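Unit 2: Wound closure and suture handling

These notes go with the June practical block. Read them before you come in. The reading list and the Sistent sign-in sheet are on the unit page, and the Olatunji workbook has room for your own sketches.

What we mean by closure

A wound is closed by bringing its two edges together and holding them there while the tissue heals. The suture does the holding. It should not do any squeezing. Edges that are pulled too tightly turn pale and lose their blood supply, and edges left slack will gap. Most of the marks in this unit are for judging the space between those two faults.

Keep these terms straight in your written work:

Bite: the distance from the wound edge to where the needle goes in.
Pitch: the distance between one stitch and the next along the wound.
Throw: one wrap of the thread in a knot.
Tail: the short free end left after the knot is cut.
Swage: the join between the thread and the blunt end of the needle.

The needle

Curved needles are sold by their arc and by the shape of their point. A taper point spreads the tissue and is used where the tissue is soft. A cutting point has edges and is used on skin and other tough layers. Hold the needle in the jaws past the halfway mark, on the side nearer the swage. Don't hold it on the swage itself, as that is the weakest part, and don't hold it by the point.

The needle should enter at a right angle to the surface and follow its own curve through. Students who push it in a straight line bend the needle and tear the track. Turn the wrist and let the arc do the work.

Before each bite, look at three things: where the point is, where the thread is lying, and which instrument is free to receive the needle on the far side. 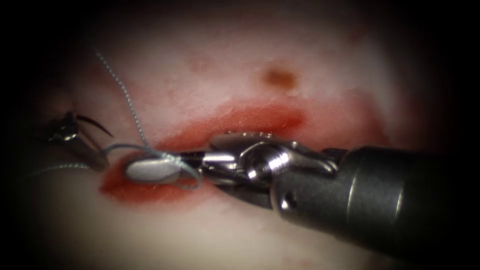

Fig. 1. Curved needle with its point near the left end of the wound; thread running between the instruments and the tissue.

The thread

Thread behaves differently depending on how it is made. Monofilament is a single strand. It slides easily and has little drag, but it has memory and will spring back out of a loose knot. Braided thread ties well and stays where it is put, but it drags more on the way through and can hold bacteria between its fibres.

Never grip the working length of a thread with a toothed or ridged jaw. A crushed strand may look sound and still part under load. If you have to hold it, hold it near the end that will be cut off.

Cut your practice strands to 16 cm for interrupted stitches. A longer strand catches on everything, and a shorter one leaves you nothing to wrap with.

Tissue handling

Pick up as little as you can and let go as soon as you can. A broad, flat jaw spreads its load over more tissue than a narrow one, but it can still bruise if it is closed hard. Where it will do the job, lift or steady the edge with the outside of a closed jaw and leave the grip for the needle.

Watch the colour of the edge as you draw the thread through. Stop when the two sides meet.

Common faults

Uneven bites, which leave one side of the wound sitting higher than the other.
Pitch that widens towards the end of the row.
Granny knots where a square knot was asked for.
Tails cut flush with the knot.
Thread pulled through quickly, so that it saws at the track.

Assessment

The practical is marked out of 100 on the Goser scale, and so is the written paper. The two carry equal weight. You will be asked to close one straight wound and one curved wound on a practice pad. Bring your own gloves. Rikberg pads are supplied and go back in the tray when you finish, used or not. All needles go in the sharps container before you leave the bench.

Read the knot-tying notes before the next session and bring a length of cord to practise with.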